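Clomville Handling Laboratory
Workshop notebook, Cell 2
Entry date: 1 September 2023
Subject: Unexpected stop and partial drop of the arm during the food handling trial
Status: open, arm locked out

Purpose of this entry

To record the fault that ended the morning session, the checks carried out afterwards, and the conditions under which the arm may be powered again. Colleagues using the cell next week are asked to read the whole entry before touching the controller.

Summary of the fault

The arm was running the Nieto pick sequence at reduced speed. At cycle 64 the controller raised a joint following error on the elbow and called for a protective stop. The stop itself was correct. The brakes on the shoulder and base held at once. The elbow brake was slow to engage, and the forearm sank under its own weight before it held. The final position was 155 mm below the position recorded when the stop was called.

No person was inside the marked area. No one was hurt. The forearm did not reach the table surface. The gripper had already released its item and was clear of everything on the table.

Sequence as logged

The Sturus controller log was copied to the shared drive before the power was removed. The relevant part reads as follows, put into plain words.

Elbow joint current rises above its usual level during the upward move.
Following error warning on the elbow. The sequence continues, as it is set to do for a warning.
Second warning on the same joint, on the next upward move.
Following error fault. Protective stop called.
Brake confirmed, base. Brake confirmed, shoulder.
Brake confirmed, elbow, 3 seconds later.

The last line is the serious one. A delay of that length is well outside what the cell's risk assessment allows for. The assessment assumes that all brakes hold together, and the safe distance from the table was set on that basis.

Immediate action

The emergency stop was pressed as soon as the movement was noticed. By then the elbow brake had held. The controller was shut down in the normal way, the isolator was turned off and the padlock fitted. The gripper was then taken off so that the arm carries no load while it waits for inspection. It is in the tool drawer with its screws in a bag.

The forearm was propped before anyone worked beneath it. The prop was removed once the arm had been moved by hand, with the brake release, to the upright rest position. Two people are required for this, one on the release and one holding the link. It should not be attempted alone.

Checks made so far

1. Cable to the arm. Connector seated, locking ring tight. No damage found along the part that can be reached.

2. Mounting bolts. All at the correct torque. Paint marks still in line.

3. Elbow joint, turned by hand with the brake released. Free through most of its travel. A slight stiffness was felt near the upper end, in both directions. The neighbouring joints did not show it.

4. Elbow brake, static test. With the brake engaged the joint held against a hand load. This shows that the brake holds once it has closed. It tells us nothing on how quickly it closes.

5. Brake supply. Voltage normal at the controller terminals. Not yet measured at the joint, as this requires the cap to be removed and the warranty seal would be broken. Imolell have been asked for written permission.

6. Program. Compared line by line with the copy saved in July. The only difference is the speed limit, which was lowered. Nothing in the program accounts for the current rise.

Likely cause

Two faults are suspected, and they may or may not be connected. The first is mechanical resistance in the elbow, which would explain the current and the following error. The second is a slow brake. Wear dust from the brake could explain both, but this is an opinion and must not be entered in the fault register as a finding.

It was suggested that the payload setting was wrong. The setting was checked and matches the weighed gripper. An incorrect payload would in any case have affected the shoulder as well, and the shoulder current was steady throughout.

A matter of procedure

The two warnings were displayed on the pendant and were not acted upon. The pendant was hanging on its hook, facing the wall. This was permitted by the current working instruction, which asks only that the pendant be within reach. The instruction will be amended so that the pendant is held by the operator during every powered session, and so that any second warning on one joint ends the session.

The warning counter had also been set to 100 before it would stop the sequence by itself. The reason for that value is not recorded anywhere in this notebook. It has been marked for reduction to one repeat, subject to agreement.
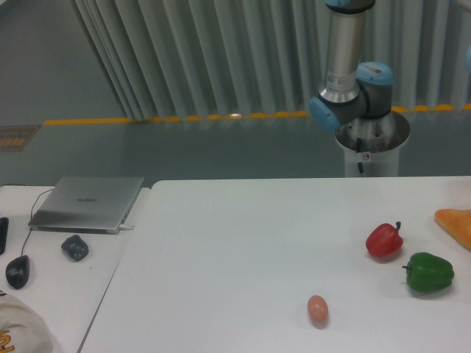 May the other arm in the cell be used while this one is locked out?

Only after its own brake test has been timed on every joint and the result signed in this notebook. The two arms were supplied together and have had similar hours, so the same fault must be treated as possible until it is ruled out.

Conditions for return to service

Permission from Imolell received and filed.
Elbow cap removed, brake inspected, supply measured at the joint.
Brake closing time measured on each joint, arm unloaded, then with the gripper fitted.
Nieto sequence run in full at reduced speed with no warning on any joint.
Working instruction reissued and read by all users of the cell.

The padlock key is in the key safe under the Cell 2 label. It is not to be drawn for test runs, demonstrations or cleaning.

Still to do

Send the log extract and the stop position readings to Imolell.
Ask Sturus whether brake confirmation times can be shown on the pendant as they occur.
Review the safe distance in the risk assessment using the measured drop.
Order a proper support stand for the forearm. The timber prop served on this occasion but should not become the usual method.
Move next week's grasping sessions to Cell 1 and tell the users.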